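Robots in Shared Spaces
Week 6 handout: Who writes the rules, and do they help?
Charalambos Tzanetos
Revised 07/10/2024

Read before the tutorial. Bring the Storell checklist with you, marked up. I want to see crossings-out.

1. What a standard does and doesn't promise

A standard is a document a group of people agreed to. Some of those people know a great deal, some of them sell the thing being standardised, and quite a few are both. That doesn't make the result worthless, but when a brochure says a product "meets the standard", your first question should be which clause, and your second should be who checked.

Most of the sign-offs I've read were done by the person who set up the bench. Storell's form has 19 items and a box at the bottom for a second signature. In the August batch we looked at, the same handwriting turned up in both boxes more often than I'd like.

2. Rules written for big arms

Nearly all the good practice you'll be shown was written with a large fixed arm in mind: fence, light curtain, stop button, lockout. Fine. Then somebody takes the same checklist and applies it to hand-held gripper work, where a person holds the tool and records themselves picking things up. Half the items stop making sense. What is the "restricted zone" of something at the end of your own wrist?

Manon Ross tried filling in the form for a Corton hand-held unit and wrote "n/a" 11 times. She passed. I'd argue a form you can pass that way is measuring patience.

3. Rules for the recordings

Here the promises get bigger and the evidence gets thinner. Didora's guide asks for 2,000 recordings per task before anyone reviews them. Why 2,000? I wrote and asked, and was told it was "industry practice". Şengül Kaplan went through one set of 3,454 and threw out 636 for faults the guide never mentions, mostly bad starts and objects left half out of view.

The guide does say the work surface should be "clear and representative". Those two words pull against each other. A clear surface is easy to audit and unlike anybody's home or shop. A representative one has soft things, thin things and things with writing on them, and you can't tick it off at a glance.

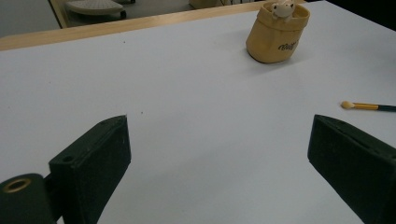

My own view is that "representative" should win, and that the guide should say what it means by it. A soft pouch with a toy in it and a slim makeup brush ask quite different things of a pair of chunky fingers. One gives when you squeeze. The other lies almost flat on the table. If the rule only says "varied objects", a box of wooden blocks in three colours will satisfy it.

4. Things I would keep

- Write down what was on the table at the start of each session.
- Look over the fingers for wear and dust, and record what you found even if you did nothing about it.
- Have a second person sign, and make it a different person.
- Keep the rejects, with the reason - you'll learn more from that folder than from the guide.

Olga Salinas disagrees with me on the last point and thinks storage costs will kill it. Her note is in the reader, after the Manolakis extract.

5. For the tutorial

Pick two items from the Storell form and rewrite them for hand-held work. Each rewrite has to be something a stranger could check without asking you what you meant. Bianca Pop will collect them at the end. One page, your name on it, no cover sheet.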